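October 9, 2021

So, I am writing here again. My last post was in June, and I had promised myself two every month. I kept my notes in a chat with Hemant Nishad instead, and that is a bad place for notes. Yesterday I needed one and had to scroll through 782 messages to find it.

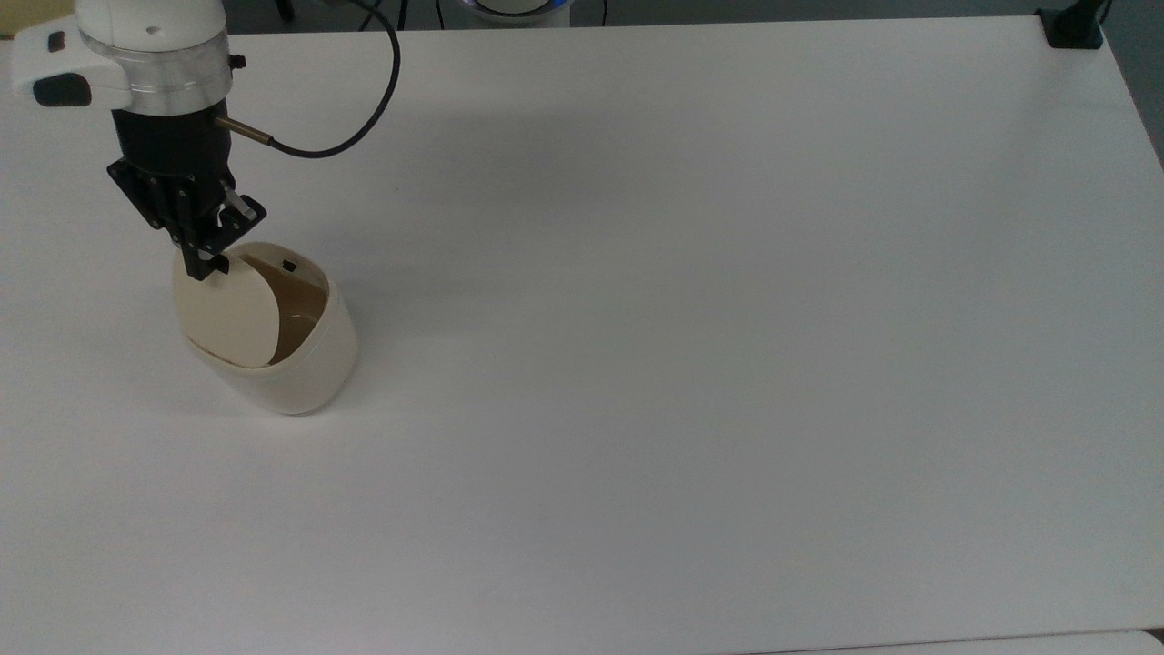
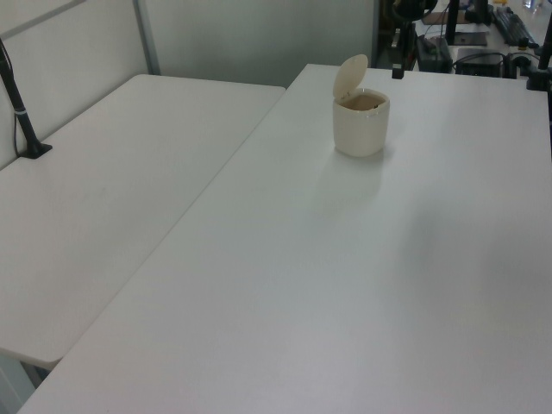
My plan now is simple. If I explain something to a person twice, it becomes a post. I have 6 drafts waiting, and the first will be how I moved this blog from Hitside to Toom.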